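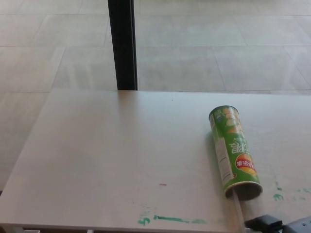 5. Running the can demonstration for visitors

This section explains how to prepare and run the table demonstration on an open day. It is for the operator at the station. Section 4 (start-up and homing) must be finished before you begin.

The demonstration is short and the public understands it quickly. One can lies on its side on the table, and the arm works at the open end of it. Keep the task simple. Visitors like to come close and ask questions, and the operator can not answer well when the task needs all the attention.

5.1 What you need

One station with the Vastia arm and gripper, fitted with the pale finger
One white table, flat, with the black post of the back stand behind it
One empty snack can with the lid removed
The Hulto control tablet, charged
Floor tape for the visitor line

Note: Cans from different shops are not all the same length. If you change the can, repeat step 6 of 5.2 before the next group comes in.

5.2 Preparing the table

1. Wipe the table with a dry cloth. Old marker stains can stay. The program does not use the color of the table, and strong cleaner makes the surface shiny, what disturbs the head camera.

2. Put the floor tape 100 cm from the front edge of the table. Visitors stay behind it during motion.

3. Lay the can on the right half of the table. The closed end points to the back and a little to the left. The open end points to the front and to the right, toward the gripper.

4. Turn the can until the white label strip is on the left side. The large letters are then upside down when you look from the head camera. This is correct.

5. On the tablet, open Demonstrations, then Can, then Check View. The whole can must be inside the picture. The back edge of the table must be visible too.

6. Press Teach Position and wait for the green bar. It takes up to 15 seconds.

Caution: Do not correct the can by hand after step 6. If somebody touches it, teach the position again.

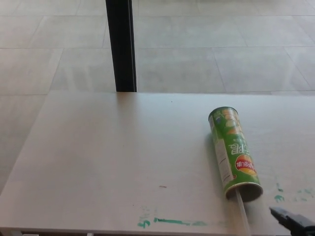
Figure 5-1. Head camera view at the work position. Can on its side, open end toward the gripper.

Compare your own view with Figure 5-1. Small differences in the angle of the can are allowed. If the open end looks to the left, the arm will stop with message 34 (target not reachable). Turn the can and teach again.

5.3 Running the demonstration

1. Tell the visitors that the arm is going to move. Say it also in the second group and the third — people arrive late and did not hear you the first time.

2. Set the speed to Visitor. The Normal speed is not permitted while guests are in the room.

3. Hold the enable switch and press Start.

4. Keep your eyes on the gripper, not on the guests. You may talk, but do not turn around.

5. When the tablet shows Cycle End, release the enable switch. Now you can take questions.

6. If the can rolled or shifted, put it back as in 5.2, step 3, and teach the position again.

One group should have no more than 14 persons. With a bigger group the people at the back see only the shoulders of the others. You can connect a second screen to the tablet and show them the head camera view.

Caution: Children often reach for the can, perhaps hoping there are chips inside. Release the enable switch at once when a hand crosses the tape. Do not wait to see if the hand goes back.

5.4 If something goes wrong

The arm stops before it reaches the can.
Check that the enable switch was held to the end. A tired hand is the most frequent cause. Change the operator every hour.

The finger touches the rim of the can.
Press Stop and then Retreat. Do not pull the can away by hand while the arm has power. After Retreat, look at the finger for scratches. A scratched finger must be changed before the next group (see section 9).

The view on the tablet is too bright.
Reflections from a tiled floor can cause this. Lower the Exposure setting by one step. At the Cernberg hall we had to lower it by two.

5.5 After the last group

Move the arm to Park and switch off the motor power. Leave the control unit on until the log is saved. Copy the log to the Mbeki folder and write the name of the event in the file title. Remove the floor tape the same day — later it leaves glue on the tiles.

Section revised 6 February 2023. Replaces the loose sheet "Can demo, short instructions".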